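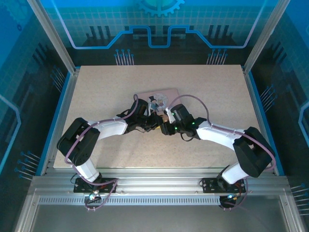 One of the two-armed benches at Grastine, with a gear-shaped part on the pad.

I'd been pestering Ona Kalniņš for a tour since August, so when she finally emailed to say Monday at 7.30 would suit, I said yes before I'd looked at how far the drive was. (Far. Bring a thermos.)

Grastine is the assembly site for Trenovano, who make small drive units for blinds, gates, hospital beds, that sort of thing. It's in a plain grey shed behind the tile warehouse, and if you get to the boat yard you've missed the turn. There are 43 people on the floor across two shifts. Ona runs the day one and has been there since it was all benches and desk lamps.

We started at goods in, which I'll skip, except to say the labelling is gorgeous and I came home wanting to redo my whole garage.

Then the benches. I'd pictured big orange arms behind a cage, and these are tabletop size, white and black, two to an enclosure, mounted on a rail along the front. The walls inside are printed with blue gears and circuit lines, a bit like the cover of an old computer magazine! Both arms lean in over a speckled board and the grippers meet in the middle, so you find yourself leaning in too. I stood there far too long.

What I really wanted to know was what it's like to work next to them, and Ona left me with Agnese Sakalauskas for the better part of an hour, which was very generous of them both. Agnese did hand assembly for 12 years. Her old target was 200 units a shift, same little parts, same twist of the wrist, and she has a brace in her locker from those days. Now she looks after a row of the benches. She loads the trays, checks the finished pieces under a magnifier and sorts out whatever has jammed.

Does she like it better? Mostly. Her wrist certainly does. She misses the talking, though. Four of them used to sit around one table and solve the crossword out loud, and now they're spread down the line and the fans are going. They've moved morning tea to a shared time to make up for it, and she reckons that was the best decision of the whole changeover.

The training was patchy early on. The first group got a half-day and a binder, and there was a fair bit of grumbling about it. Later groups had two weeks alongside someone who already knew the benches, with the same pay while they learned. Agnese wrote a good chunk of the new notes herself and got a grade bump for it after asking twice.

I asked Ona about jobs, because you have to. She said the headcount on assembly is lower than it was and she wasn't going to dress that up. Some people moved to testing, a couple went over to Cordero, and one retired early. The line is running batches of about 500 now, and the fiddly custom orders are still done by hand at the back, by people who looked very happy to be left alone with them.

Lunch was in the canteen. Get the barley soup. Parking is free out the front but the spots near the roller door are for deliveries, and closed shoes are a must. Next on my list is Zevus, if they ever answer the phone.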